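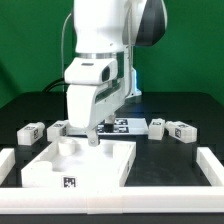 Why did the arm keep faulting on the way down to the tray? The joint limit in the planner config was left over from the old mount, so it stopped the arm early every time it reached low over the back wall.

March 18, 2025

OK so that one ate my whole morning! Si-woo had the log open before I'd even finished my coffee and there were 2,723 lines of the same joint 4 warning (I scrolled all of it, don't ask). We ran the tray approach 20 times on the old config and it protective-stopped on 3 of them, always low, always with the wrist tipped over. Clearing the fault and jogging up by hand worked each time, but I don't love doing that with the fingers so near the plastic.

Wenceslao thought it was the cable tugging at the wrist, which was a fair guess – we re-dressed it and got the same stop at the same angle. Hala was the one who compared the config with the one on the Retamal share.

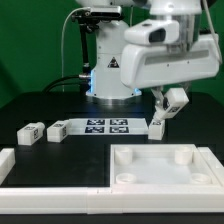 Satalier Robotics Group / Manipulation Bench Notebook

New limits are loaded and I've put the speed back down to slow until somebody besides me has checked them. Block approaches first, please, then the tray. Keep a hand on the stop button, and stay outside the rails while it's live, even if you only want to straighten a block.

Still bugging me: the warning fires well before the stop, and we had it filtered out of the console. Who did that? (Might have been me, back when we set up Inon.) Jin-sol is turning it back on.

To do – save the bad config somewhere with a name that says it's bad, and ask Chang-ho if the Staldale cell has the same file. They copied ours.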